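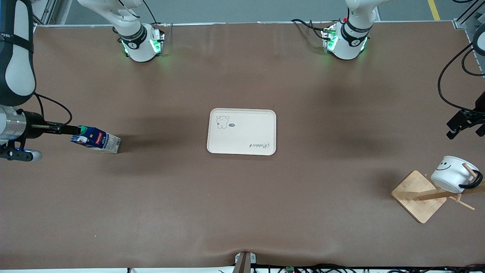 Teodoro Montoya told us last year that he would not recommend the course to anyone who wants to build a robot, and he is right. He signed up expecting to bolt something together and drive it around a parking lot. What he got was a semester of watching two arms fail to put breakfast things where they belong. He finished it, and we asked if we could pass his warning along in this year's notice. He said yes, as long as we didn't soften it.

So, the notice. The Govindasamy student project is looking for 4 new members for the term starting in August. The project runs out of the robotics workshop at Fodcombe and is open to any enrolled student, from any department, in any year.

What the project is

We work on household tasks with a pair of arms over one table. Pick up a carton, set it on a tray, take a mug off a mug tree, put it back. A five-year-old does this without looking. Our target by the end of term is 2000 recorded attempts, each one labeled by a person who watched it from start to finish. Some of you will be that person more often than you'd like.

You may have seen videos from other places of robots folding shirts and loading dishwashers. We have seen them too. We would like to know how many takes they needed, and the videos don't say. Our project writes down every take, including the embarrassing ones, and publishes the lot. If that sounds dull, it is, for long stretches.

What you would do

Members work in pairs, two afternoons a week, 2 p.m. until the workshop closes. One person runs the arms and the other keeps the log, then you trade. You will also:

– reset the table between attempts, by hand, every time
– write a page every other week on what went wrong
– read other people's pages and argue with them
– help present the results at the end-of-term open evening, where somebody's uncle will ask when it can do the ironing

There is some programming. It is mostly short scripts for sorting and checking the logs, and Irfan Wijaya runs evening help sessions for anyone starting from zero. If you are already a strong programmer, good, but please don't apply in order to rewrite everything. Last year's rewrite was called Clestura and cost us most of a month.

Who should apply

People who can be bored and still pay attention. People who will write "failed" in the log when the thing failed, even at the end of a long afternoon when it very nearly worked. Past members have come from nursing, furniture design and accounting, and the accounting student kept the best log we have ever had.

We don't need a resume. We don't need to hear that you are passionate about the future of automation. A fair amount of what is said about that future looks doubtful from where we stand, and you are welcome to be doubtful too.

What you get

Course credit if your department agrees (ask them first, some don't), your name on the published data, and a key card for the workshop. No pay. There is a small supply budget through Skostach, our parts supplier, and it does not cover snacks.

How to apply

Send half a page to Suryani Latuheru at the project desk, on one question: describe something you tried that didn't work, and how you knew it didn't. Last year we had 43 applications and a good many were about things that had worked out beautifully in the end. We read those with less interest.

Short-listed applicants come in for one trial afternoon with Farah Khoo and Melati Wattimena. You will run the arms, keep the log and reset the table. If by closing time you would rather be somewhere else, tell them, and there are no hard feelings.

Questions about access to the workshop or about scheduling can go to the same desk.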